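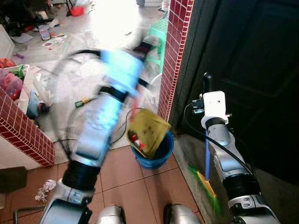
I've put off writing this review for most of October because I kept wanting one more evening with the thing before I said anything about it. So bear with me, I'll go on a bit.

The Gerkholm two-arm kit is the second robot I've built at home, and by far the bigger of the two. My friend Kiprono Muriithi talked me into it after he put one together at the Makport workshop (he still answers my messages at eleven at night, bless him). The box lists 285 parts. I bought mine secondhand and paid extra for new joint rings.

The build took me 71 hours. The shoulders go together beautifully, and the printed guide is clear right up to the wrists, where two pages seem to have been swapped. I had the left wrist on backward for a whole weekend! Put the wrist units on last and leave yourself more cable than the guide tells you to – the loops need slack when an arm reaches up, and I pulled a connector out twice before I learned that.

Now, the part everybody asks me about: can it do anything useful around the house? I chose sweeping, partly because I hate it and partly because we have tile floors and a playroom. One arm handles the broom and the other takes the dustpan over to the bucket. I set up the moves by hand with the Zikville software, which costs 80 dollars a year and is friendlier than I expected, though it likes to forget your saved poses after an update. Back them up.

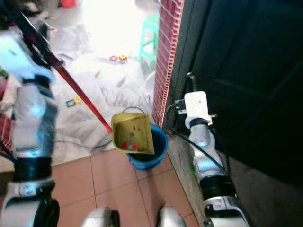 Tipping the dustpan into the blue bucket, with two small red bits still in the pan.

Tipping was the hardest move to get right. Go too slowly and the crumbs just sit there; go too fast and you've swept the floor for no reason at all. I spent three evenings on that one turn of the wrist, and I must say I enjoyed every minute. A dustpan with a long handle gives the gripper plenty to hold on to, and I'd suggest a good wide bucket, whatever color you like.

My complaints are small ones. The gripper pads that come in the box are slick, and I swapped them for a softer set from Kinyua. The arms are also heavier than you'd think, so have a second person around when you mount them. Arnel Ocampo from down the street held mine up while I hunted for the right bolts, and he was very patient about it.

Would I buy it again? Yes, gladly, if you like tinkering as much as I do. For a clean floor by dinnertime, get a vacuum. I'm giving it four stars out of five, and I'll come back and add a note once I've tried the new wrist brackets.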